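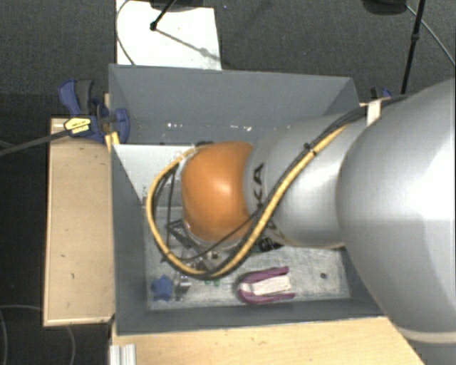 Orange joint, yellow cable, grey bin.

Jul 29, 2020

ok so it's official. Sumathi Raju is the new moderator of our synod, voted in last night over video. first thread in ages, bear with me

246 eligible to vote, 93 logged on. quorum fine. two rounds

Agnese Rätsep came second and prayed for her straight after, unmuted, dog going in the background. lovely moment

bit of background for those outside Durnum: Sumathi pastored Mirkau parish for 20 years. did her theology part time, mostly at night, kids in bed. preaches short. thank God

she's been on the Cenach mission board since May as well, stepping off that now I think?? will check

what she said she wants: rural parishes get a proper say. lay preachers trained and paid their mileage. no more merging congregations by email (cheers in the chat at that one)

what she didnt say much about: the hall sale. someone asked. she said she'd read the file first. fair enough

my two cents, she's a listener and we've been short of those. I voted for Agnese in round one, no secret, happy with how it went

installation service is online, small group in the building, masks on, no singing from the pews. hymn sheet going out anyway so you can belt it out in your kitchen

link when the office sends it to me. if your over in Mirkau give her a wave from the driveway

edit: mission board confirmed, she finishes there end of next month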